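Cluvwood Tabletops and Multberg Wall Panels: Frequently Asked Questions

Last revised 29 May 2021

Ordering and sizes

What sizes are the tabletops sold in?
The white tabletop comes in one depth and two lengths, 1,401 mm and 2,899 mm. Both are supplied with square corners. The longer top can be cut down on site, but a cut edge has to be sealed before the top goes into use. The shorter top should not be cut.

Can I order a tabletop without the frame?
Yes. Select "top only" when you order. The top is supplied undrilled, and the fixing template is packed inside the carton lid. Tops from the old Delić range used a different hole pattern and will not line up with a current frame.

Is the white the same as the white on the wall panels?
No. The tabletop is a light grey-white and the panels are a pale grey. They are separate finishes and are not intended to match. Order the sample card if the colour difference matters in your room. Screens vary too much to judge it from the website.

How many baskets come with a table?
None. Baskets are listed separately under Grutell and are sold singly.

Wall panels

Do the panels need to go up before the table?
Yes, if the table is to stand against the wall. The lower fixings can't be reached once the table is in place.

What gap should I leave between panels?
Leave 4 mm on vertical and horizontal joints. The joint shows as a thin dark line when the panels are properly seated. Do not fill it. Filler cracks within a season in a heated room and is difficult to remove without marking the face.

Some of my seams look darker than others. Is that a fault?
Usually not. A seam facing away from the window will look darker than one facing it. Check the gap with the plastic spacer before loosening anything. If the spacer slides freely at one end and binds at the other, the panel has dropped and needs to be lifted and refixed.

Can the table touch the wall?
It can, but we recommend a clearance equal to one spacer. A table pushed hard against the panels will rub a line into the finish at table height.

Care and cleaning

What should I use to clean the tabletop?
Lukewarm water, a small amount of dish soap and a soft cloth. Dry with a second cloth. Do not use scouring powder, melamine sponges or anything containing acetone. Ballpoint ink comes off with methylated spirits on a cotton pad, followed by plain water.

The surface looks patchy under my ceiling light. What causes this?
A smooth pale surface shows soft grey shadows from anything above it. Turn the light off and look at the top in daylight from a low angle. If the patch is gone, it was shadow. If it stays, it is most likely soap film, and a second wipe with clean water will remove it.

How hot can a pan be?
Use a trivet for any pan straight from the stove. Mugs and warm plates are fine.

Baskets

Will a woven basket scratch the tabletop?
Lifting it on and off will not. Dragging it may, particularly if grit has collected in the weave underneath. Turn the basket over and brush the base once a month, or fit the felt pads.

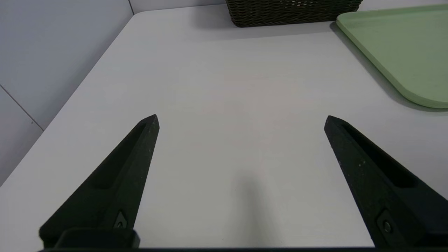
Dark brown woven basket on the white tabletop, pale grey wall panels behind.

Where on the table should the basket go?
Anywhere that leaves the working area clear. Most customers keep it toward the far end. Avoid letting it overhang the edge, as the base sags over time and does not recover.

What is the load limit for a basket?
Do not exceed 35 newtons when it will be carried by the rim. A basket that stays put can hold more, provided the sides are not bulging.

Can baskets be washed?
Vacuum with the brush fitting first. For marks, use a damp cloth and let the basket dry upside down in moving air, away from heaters. Do not soak.

Is dark brown the only colour?
It is the only colour currently stocked. The natural finish was discontinued in May.

Returns and contact

Can I return a tabletop after drilling it?
No. Drilled or cut tops are excluded. Undrilled tops can be returned in the original carton with the corner protectors fitted.

Who do I contact about a damaged panel?
Write to Krešimir Kelmendi in the parts office. Include the order number and the batch code from the back of the panel. Keep the packaging until you have a reply.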